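屋外移動ロボット Pronari　構内走行の運用基準と付属品
カテゴリ：製品情報 ＞ 屋外移動体 ＞ 安全・運用
最終更新日：2019年3月25日

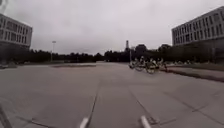
大学や事業所の構内で走らせる場合も、道路使用許可は必要ですか。

敷地の扱いによって変わります。門や柵で区切られ、一般の人や車が自由に通れない場所であれば、通常は敷地管理者の承諾で走行できます。私有地でも、不特定の人や車が日常的に通り抜けている通路は道路とみなされることがあります。判断に迷う場所は、走行計画を立てる前に所轄の警察署へ相談してください。Rerkwoodでは許可申請の代行は行っていませんが、申請に添付できる機体の諸元表と外形図をお渡ししています。

製品の概要

Pronariは、舗装された構内通路や広場での走行を前提にした車輪式の移動ロボットです。巡回、計測機器の運搬、走行データの記録などに使用できます。標準構成の機体質量は73kgで、人が一人で持ち上げることはできません。車両への積み降ろしには、別売のスロープをご使用ください。

本ページでは、機体の仕様のうち安全に関わる部分と、納入先にお願いしている運用基準をまとめています。運用基準は取扱説明書の付属書と同じ内容です。付属書が改訂された場合は付属書を優先します。

標準の安全機能

・非常停止ボタン（機体後部）。押すと駆動電源が遮断されます。復帰には、ボタンの解除とリセット操作の両方が必要です。
・無線非常停止器。見通しのよい屋外での通信距離は最大200mです。通信が途絶えた場合、機体は停止します。
・減速領域と停止領域の設定。領域の大きさは設定画面から変更できます。変更には管理者パスワードが必要です。
・走行中の表示灯と発進時の報知音。音量は調整できますが、無音にはできません。
・走行ログの自動保存。停止の要因と、そのときの速度が記録されます。

無線非常停止器の通信距離は、建物や樹木、周囲の無線機器の影響を受けます。建物にはさまれた広場では、カタログの値を当てにせず、走行範囲の端まで停止器を持って行って確認してください。確認は走行日ごとに行います。

運用基準

1. 人員
走行中は、操作担当と周囲監視担当の2名を配置します。兼務はできません。監視担当は無線非常停止器を手に持ち、機体と周囲の両方が見える位置に立ちます。停止器をポケットやかばんに入れたまま監視についてはいけません。
操作担当は当社の講習、または受講済みの管理者による構内講習を修了した人に限ります。監視担当にも、停止操作を実機で経験してもらいます。

2. 人との距離
歩行者が3m以内に入る見込みのときは停止し、通り過ぎるのを待ちます。機体の停止機能が働くのを待たず、人の操作で先に止めてください。子どもや視覚に障害のある方が近くにいる場合は、距離にかかわらず停止し、監視担当が声をかけます。

3. 自転車
自転車が通る広場では、歩行者とは別に扱います。自転車は接近が速く、複数台が続いて走ることも多いため、先頭の一台が通過しても後続を確認するまで発進しません。前方を横切る自転車がいるときは、追い越しや先回りをせず、その場で待機します。
乗り手が機体に気づいているかどうかを、遠くから判断しないでください。待機中は表示灯を点灯したままにします。

4. 路面
走行前に経路を歩き、舗装の目地、段差、排水溝のふた、縁石の切れ目を確認します。コンクリート舗装の目地は、幅や欠け方によって車輪の振動が大きくなります。目地に沿って長く走る経路は避け、横切る場合は直角に近い角度で進入してください。
縁石と植え込みの近くでは、進路がずれたときの余裕を見込みます。縁石への乗り上げは保証の対象外です。
雨天時と路面凍結時は走行しません。雨が上がった後は、金属のふたや落ち葉がたまる場所を見てから再開します。

5. 速度
初めての経路では、必ず最低速度の設定で一往復します。速度を上げるのは、停止距離を実測し、記録用紙に記入した後です。積載物を変えた場合は測り直します。カタログの停止距離は乾いた平坦な舗装での値であり、実測の代わりには使えません。

6. 天候と視界
曇天の日中は影が少なく、段差が見えにくいことがあります。目視による路面確認は、立ったままの遠目で済ませず、経路上を歩いて行ってください。日没後の走行は、照明の状況を確認したうえで、管理者が個別に承認します。

7. カメラの取り扱い
記録用カメラを使用する場合は、撮影の目的、保存期間、問い合わせ先を走行場所の入口に掲示します。通行する人が写り込む前提で保存先のアクセス権を設定し、不要になった映像は期限内に削除します。社外へ提供する映像では、顔や車両番号が判別できないことを提供前に確かめます。

8. 記録
走行ごとに、日時、経路、担当者、天候、停止の有無を記録します。接触がなくても、監視担当が非常停止を使った場合は報告の対象です。停止を使った担当者を責めるような運用は、次の停止を遅らせます。記録用紙にも停止の是非を評価する欄は設けていません。

管理者の仕事

納入先には、管理者を一人選任していただきます。管理者はリスクアセスメントを行い、走行範囲図を作成し、領域設定のパスワードを管理します。リスクアセスメントの書式はISO 12100の考え方に沿って用意していますが、記入は必ず現地を見た人が行ってください。当社が記入済みの書式をお渡しすることはありません。

走行範囲図には、駐車場所の出入口、自転車の動線、樹木で見通しが悪くなる箇所を書き込みます。工事や行事で動線が変わったときは図を改め、改めるまで該当部分は走行範囲から外します。

改訂の内容

2月の改訂で、自転車の項を歩行者の項から分けました。Lokham構内での試験走行を担当したセイドゥ・オセイとナナ・アイドゥの報告を受けたものです。旧版では自転車も歩行者と同じ距離で停止する規定でしたが、後続の確認について記載がありませんでした。旧版の付属書をお持ちの方は、差し替え版を請求してください。

付属品と別売品

付属品：充電器、無線非常停止器、予備アンテナ、運用基準付属書、走行記録用紙
別売品：積み降ろし用スロープ、掲示板スタンド、予備バッテリー、Fiadzo製防滴カバー

防滴カバーは保管と移動のためのものです。装着したまま走行すると、センサーの視野をさえぎります。

講習と点検

操作講習は納入時に現地で実施します。講師はイドリス・アサンテまたはケケリ・エシュンが担当します。追加の受講は有料です。
定期点検は年一回で、ブレーキ、非常停止回路、車輪の摩耗、表示灯を確認します。点検期限を過ぎた機体は画面に警告が表示されます。警告が出たまま第三者のいる場所で走行させないでください。

お問い合わせの際は、機体後部の銘板にある製造番号をお知らせください。運用基準の内容に関する窓口は、Rerkwood 製品安全担当 ホイヤン・チョウです。

関連情報
・無線非常停止器の日常点検手順
・走行範囲図の書き方と記入例
・Pronari 積み降ろし用スロープ
・リチウムイオン電池の保管と輸送について
・Fiadzo製防滴カバー 適合表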